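Thursday, December, bench side, kettle on

Glue again. I said I'd write this up properly, so that whoever gets asked next time has something to point at.

The claim on the Cikus tub is full strength in seven hours at 21 degrees. The Collura bottle makes no claim on the front at all, just "overnight" in small print on the back, and costs less. The rep from Wurico left us the Cikus and a glossy sheet with a bar chart on it. The chart has no scale up the side. One bar is taller than the other. I asked what the bars were measured in and was told "performance".

So, same beech board for everything, cut into short lengths, half-lap joints, cleaned up with the same plane on the same afternoon. One lot with Cikus, one lot with Collura, clamped the same way with the same clamps. Scraped the squeeze-out off at the rubbery stage on both. I kept the wood indoors for a week beforehand so it had settled. If anyone wants to argue about grain direction, they were all cut from one face and I've kept the leftovers.

First trouble is the temperature. Our shop is not at 21 degrees in December and never has been. The thermometer by the door says one thing and the one over the sink says another, and the one over the sink has steam on it half the day. I put the samples in the old airing cupboard with the door shut and a thermometer inside, and that held at 21 well enough whenever I looked. I didn't look during the night. Put that down as a hole in it.

Broke the first pair at seven hours on the lever rig. Load hung off the end of the arm, added slowly, read off the dial. Cikus let go at 287 on the dial. Wood came away with it on one side of the joint and bare glue showed on the other. Collura went earlier and cleaner, glue line all the way across, still slightly soft when I pushed a thumbnail in at the shoulder. Fair enough, it says overnight and it hadn't had one.

Left the rest till morning. Both kinds then broke in the wood. Both. The dial readings wandered up and down between samples and I could not tell you which glue was which from the numbers if you covered the labels. I did cover the labels, later, and guessed, and did badly.

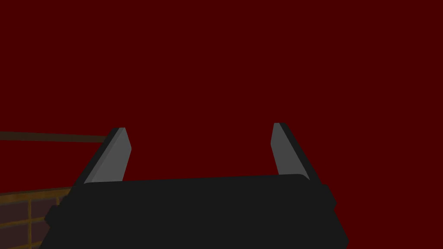
Gripper body and its two fingers, from just behind and above (render).

Going back to the 287. I don't much like it. The dial sticks low down and then jumps, and a reading taken straight after a jump isn't worth a lot. I tapped the case before each one, as we always do, which is habit and nothing more. When I hung the 100 kilo test weight on afterwards the dial said 100, so it's right there at least, but that tells me nothing about what it's doing at nearly three times that. Someone should borrow a proper load cell before any of these figures leave this book.

Also the bare patch on the Cikus joint bothers me. If it were really at full strength I'd expect torn fibres right across, like the morning ones. Either I starved it of glue on that side or it had more curing to do. The sheet says "full strength". Full compared with what? If it goes on getting stronger until breakfast then it wasn't full at seven hours, it was decent at seven hours. Decent is useful. I'd happily buy a tub that said decent.

Wu method for spreading, while I'm here. That's the one with the notched card, a thin coat both faces, wait till it dulls, then close up. It came with the old folder of shop notes and gets treated as gospel. I did two joints that way with Collura and they broke in the wood the next morning exactly like the ones I'd brushed on without any ceremony. It does make less mess. I won't claim more for it than that, and two joints wouldn't let me anyway.

Things I didn't test and so don't know:

End grain. The sheet says Cikus is "excellent on end grain". They all say so.

Damp. I meant to leave a pair in a bucket and used the bucket for something else.

Old stock. The Collura was opened in the summer and has been through at least one cold spell on the window ledge. It poured all right. The Cikus was brand new. That isn't a fair fight, and if anything it favours the expensive one, which makes the morning result worse for the sheet.

Oily woods. We hardly use them.

Smell, for completeness: Cikus smells of school, Collura of nothing much. Cikus dries a yellower line, which you'd see on sycamore and wouldn't on beech. Both sand without clogging once they're hard. Cikus blunted nothing that I noticed, whatever was said at tea about it ruining plane irons. I'd want to see the iron.

Where that leaves the order. If there's a job that has to come out of the clamps the same day, the Cikus did better at seven hours, in a warm cupboard, on one pair of joints, read off a dial I don't trust. For anything left overnight I can't find a reason to pay the difference. I'd buy one small tub of it and keep on with Collura for the rest, and I wouldn't sign up for the case discount until somebody has done the seven-hour test again with more joints and a cold shop.

Broken samples are in the tray under the vice, marked on the ends in pencil, C for Cikus and L for Collura because they both start with C and I'd already written the first lot. Please don't burn them yet. The airing cupboard thermometer needs to go back to the finishing room.

To do: load cell. Fresh bottle of Collura. Ask Wurico again what the bars are.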